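Sudley Home Storage
Filed under: Help & Advice > Small Storage
Updated February - by Tiziana Longo

Desk trays and cases: your questions

Which tray size should I order?

Measure the surface first, then take away the space you need for working. Most customers with a standard desk do well with the small tray. The medium is better for a shared table or a craft bench.

Can I return a tray I have used?

Yes, within 40 days, as long as it has no scratches or stains. Wipe it out before you pack it. Returns go to the Utach warehouse, and the address is on your packing slip.

Do trays need to match?

No. Plenty of people use one color per job so they can tell them apart quickly.

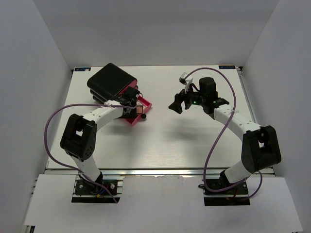 Small items are the main reason people write to us. They end up in a drawer, or loose on the desk, and a lidded box is too much trouble for something you pick up ten times a day. A shallow tray with raised rims works better. Keep it to one kind of thing if you can. The pink-red one on the white tabletop has a small square item in it, while the little black ball is out on the table by the corner. A ball is the sort of thing that should go in first - the rim will stop it from rolling.

How do I clean them?

Warm water and dish soap. Do not use scouring pads. Let the tray dry before you stack it.

How much weight can a tray hold?

The small tray is rated for 800 grams and the medium for more - see the product page. Do not carry a full tray by one edge.

Do you sell spare lids?

For cases, yes. Write to Desmond Ferreira in customer service and include your order number.

We use cookies to remember your basket and preferences. Accept / Manage settings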